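Folding the Laundry Is Still the Hard Part, Household Robot Trial Finds

15 Feb 2026

Anyone who has ever stood over a bed full of clean clothes and wished that something else would deal with it will be glad to hear that people are working on the problem, and perhaps a little sorry to hear how far they still have to go. Skundo, a small company that has been teaching machines to do chores since it moved into its workshop in Ciritton, has published the first results of its laundry trial, and they make for friendly but humbling reading.

The trial, known as Sultana, set a two-fingered gripper to work on ordinary clothes in ordinary bedrooms, with the bedspreads left on and the furniture left where it was. Black clothes get a section of the report all to themselves. A dark top lying in its own folds gives a machine very little to go on – the sleeve, the hem and the shadow between them can all look like one thing – and a patterned bedspread underneath does help, up to a point, by showing where the cloth stops.

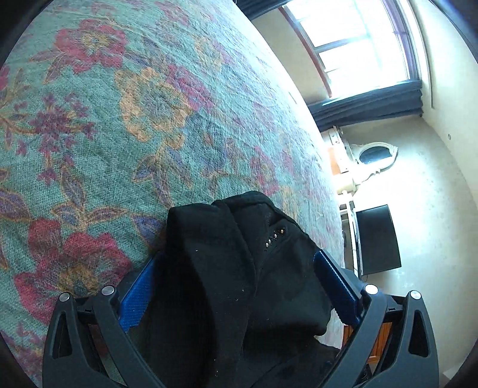 Vol. 2, No. 23

Picking a garment up is the part that has come along nicely. Soft, ridged finger pads do well on knits and fleeces, and the report is cheerful about towels, which have four honest corners and very few surprises. Trouble starts with the next step. A person who picks up a sweater by the wrong spot simply shifts their hands, gives it a shake and carries on talking, and it is hard to appreciate how clever that is until you have watched a machine try to do the same. Studs, buttons and zippers make matters worse, as they change the way the cloth hangs and can catch on whatever is beside them.

Speed is the other sticking point. Over 30 garments in the latest round, Skundo's system finished 23 folds that the company was willing to call tidy, and it took two minutes on average for each of them. Most of us could get through a fair-sized basket in the time it would need for a week's worth of T-shirts (and we would have found the missing sock, too). The clothes that defeated it were nearly all dark, stretchy or oddly cut, and a good many were all three at once.
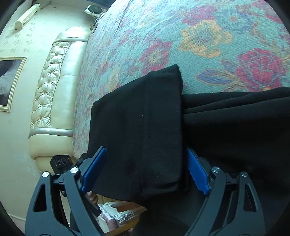

Black cloth on a flowered bedspread, between the open finger pads.

Shops are watching as well. Flandirex, a clothing chain with two stores in the Ciritton area, has been following the work with an eye to its own folding tables, where sweaters are picked up, admired and dropped in a heap all day long. The chain says it has no plans to put a machine out among customers yet, though it would happily hand over the back-room job of refolding returns to anything that could keep pace with its staff.

Skundo means to start a further round in June, with more dark clothing and a wider choice of beds, and it hopes to try fitted sheets before that round is over. Readers who have wrestled with a fitted sheet lately will understand why the company has not promised a date for those results.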